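Fixing a Gripper That Drops Soft Cloth: Clean the Lip First

Our Plurkar arm had a great month with hard parts, and then it met plush.
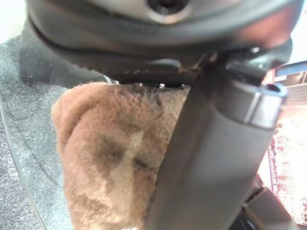

Fuzzy fabric is such a fun thing to teach a robot, but it brought us a fault I'd never run into: the gripper reported a solid hold, lifted, and let the cloth slide out halfway to the bin. We lost 19 grasps out of 100 that way! I blamed the finger motor and spent an evening swapping settings in Greston (our control software) before I thought to look at the rubber.

Lint on a rubbery lip can cost you a surprising amount of grip. Try this before you touch any code:

Stop the arm and cut power at the wall. A paused gripper can still close on your fingers.

Wipe the lip and the finger face with a damp, lint-free cloth. Get right into the seam.

Let the rubber dry fully, up to 16 minutes in our shop.

Power up, home the finger, and run 3 test lifts at low speed.

If it still slips, raise the closing force one notch and test again. We went from 19 drops to 3 in the next 100, and I was thrilled. I now wipe the lip every morning before the first run.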